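Ticket 1120: Northbound signal at Skurkamham Road and Route 59 dropping to flashing red
Opened May 21, 2020 by Samira Hamdan, county traffic desk

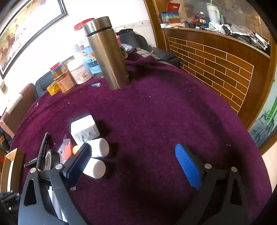
Attachment 1: two white cylinders and small white box, on table

Status: Closed
Priority: High
Assigned to: Custódio Vieira, signal shop
Controller: Karaki cabinet unit, firmware 2.19

Reported problem
Dispatch called at 6:40 a.m. The signal at Skurkamham Road and Route 59 was in all-way flashing red. A deputy was directing traffic after a two-car crash in the left turn lane. Minor injuries, one driver taken to the hospital. The crash report is with the sheriff's office and is not part of this ticket.

Same intersection went to flash twice in March. Both times it was reset in the field and no cause was written down.

7:25 a.m., Vieira
On site. Cabinet locked, no damage to the door or the base. Conflict monitor shows a fault on channel 2, northbound left. Copied the fault log before touching anything. Did not reset yet. Deputy asked that we wait until the tow truck cleared.

8:10 a.m., Vieira
Tow truck gone. Reset the monitor. Signal ran normal for 19 minutes and then dropped to flash again, same channel. Left it in flash. Asked for stop signs on all four approaches.

8:30 a.m., Hamdan
Signs are on the way with Kevin Taipe. Deputy will stay until they are up. Posted a notice on the county road page telling drivers to treat it as a four-way stop.

9:15 a.m., Taipe
Signs up on all four approaches. Deputy released.

9:50 a.m., Vieira
Swapped the load switch on channel 2 with the one on channel 4. If the switch was bad the fault should have moved to 4. It stayed on 2. Put both back where they were. Swapped the monitor for the spare from the truck, same fault. So it is in the field wiring or the signal head.

10:35 a.m., Hadi Sabbagh, Carusard Electric
Called in under the maintenance contract. Measured voltage on the green arrow wire with the switch pulled. There should be none. Reading went up and down when the mast arm moved in the wind. Need the bucket truck and a lane closure.

11:40 a.m., Sabbagh
Opened the head on the mast arm. Insulation on the green arrow wire is worn through where it passes over the edge of the bracket. It was touching the yellow arrow wire. The rubber grommet that should be in that hole is missing. Cut back to good wire, spliced in a new section, fitted a grommet. Checked the other heads on the same arm and they all have grommets.

12:20 p.m., Vieira
Load switch back in, original monitor back in. Reset. Watched the signal through the lunch traffic with no faults. Detector on the left turn lane is also working.

12:45 p.m., Taipe
Stop signs picked up. Lane open.

2:05 p.m., Maysoun Zein, traffic engineering
The sheriff's office asked what time the signal went into flash. Monitor log says 5:52 a.m. The monitor clock was running 2 minutes fast against my phone, so please give them both facts and let them work out the time. Send the raw log too, and keep the cut piece of wire in a labeled bag.

Also, why did we hear from dispatch and not from the Zekora alert system? It should have sent a text when the cabinet went to flash.

2:40 p.m., Hamdan
Log sent. Checked Zekora. Alerts for this cabinet were going to an old on-call number. Changed it to the current one and had Custódio trip a test alarm from the shop bench. Text came through. I am going through the contact list for the other cabinets under a separate ticket.

3:10 p.m., Vieira
Wire bagged, labeled and locked in the shop cage. Spare monitor back on the truck. Nothing else open on my end.

Closed by Samira Hamdan, 4:15 p.m.
Cause: worn wire in northbound left signal head
Follow-up: check grommets on the south mast arm at next scheduled service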